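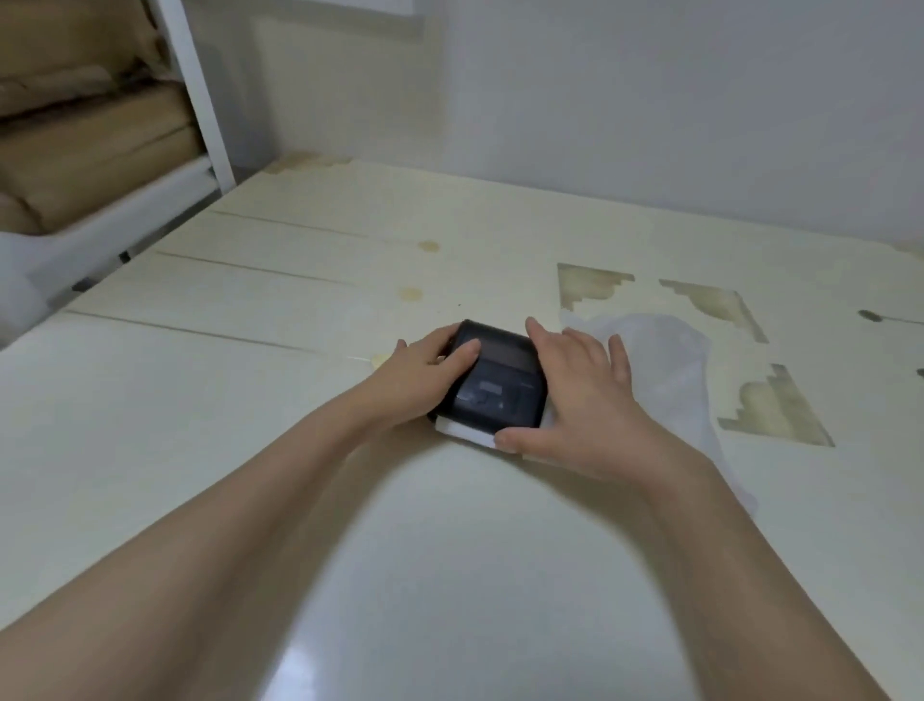
4.2 Labelling and upkeep of the cell

Figure 4. Fitting the portable printer by hand on the worktop.

The Idunon cell prints a label for every tray the arm sets down, so its health depends less on the arm, which cost a great deal, than on a small black printer, which did not. The printer has no bracket. Two designs were drawn and both blocked the lid. It is placed by hand at the start of each run (Figure 4), and the arm is then taught its position afresh with the Cenorell routine, a matter of 9 touches against the casing.

The worktop deserves a word. Its finish has peeled in several patches and carries yellowish stains, and our first vision settings took a keen interest in all of them. Masking the worn areas in software cured this. A new worktop would also have cured it, but software was already in the budget.

Upkeep follows a fixed order. The print head is wiped every 600 labels and the roller changed at 2000, or sooner if the print turns grey. Positions are checked again after either job — skipping this once, in November, gave us up to 800 labels stuck with great accuracy to the wrong side of the tray. The fault was logged by Mathis Hoarau as "operator", the operator being Mathis Hoarau.

All settings reported in Section 5 are those saved on 12/06/2022. The Holub gripper pads were left as supplied.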